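Do those anti-moth cedar balls do anything?

Mogens Briem
June 2021

Found holes in two jumpers in May and my sister swears by the Cereson cedar balls. They want 84 kroner a bag, which seems a lot for bits of wood. Does anyone have proof they work, or is it just a nice smell?

Preben Thoroddsen
Mostly smell, I'd say. I had a bag in the wardrobe for over 2 years and still lost a good scarf. Cedar oil might bother the very young larvae in a tightly shut box, but a wardrobe door leaks like a sieve. 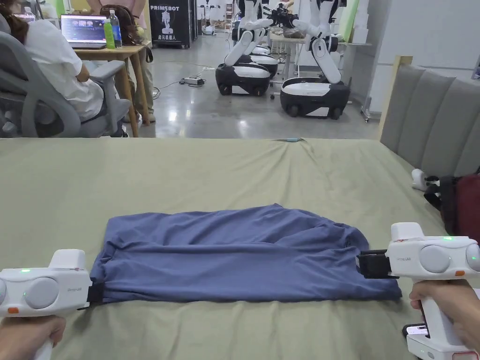
Wash things before you put them away, and freeze the woollens in a sealed bag for a fortnight. Cotton they mostly leave alone unless it's dirty - so don't waste money protecting that.

Ikico
Mine work fine, never had a moth. Sand them when the smell goes.

Mogens Briem
Did you have moths before you bought them, though?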